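Week nine of robot club and I finally have something to show you!

For anyone new here, a bunch of us meet after class at Musevby and try to get an arm to do kitchen chores. We named it Kwok back in March and the name stuck. Last term was all blocks and cups. This term we voted for packing groceries, and I was the loudest yes in the room, so I have only myself to blame for what followed.

Groceries are wonderful and awful. Fruit rolls. Stems catch on things. And then there are the bags, which I now think about in the shower. A cup stays the same shape wherever you put it down, but a plastic bag is a new object every single time you touch it. Clear ones are the worst, as the depth camera looks straight through them and reports the floor – thanks, very helpful.

So we split the task up. I-hsuan Kuo took the fruit and I took the bags, which means my whole job is getting two fingers onto one thin edge and closing them without grabbing a fistful of crumple. We drive the arm by hand and record every try. The goal for the term is 400 good ones, and we just passed 200, halfway!

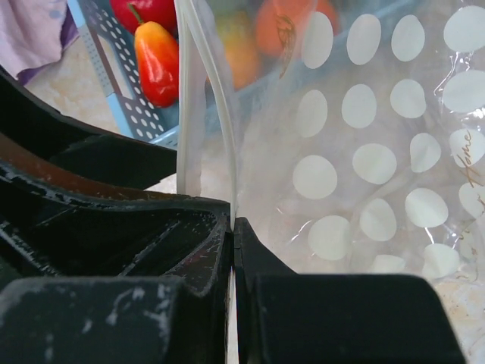 Catarina Macedo thinks we should stop going for the edge at all and pinch a bag anywhere, then shake it open, and she told me so twice over noodles. Her point is that people do it that way when they're in a hurry, and that my method needs a level of care the arm won't have once it's running without us. I went home grumpy and then wrote her idea down in the plan anyway. We'll record 50 her way and train on both sets.

What I love about the edge, though, is how much you learn by driving it yourself. Come in too steep and the tips skid along the plastic. Come in slowly with the fingers almost closed and you get a lovely clean pinch (I yelled the first time, sorry to the chess people next door).

Still on my list: polka dots versus plain bags, dimmer lights, and a talk with Hoi-yan Huang about the gripper pads, which she wants to swap for something softer before the next session. I'm bringing more bags.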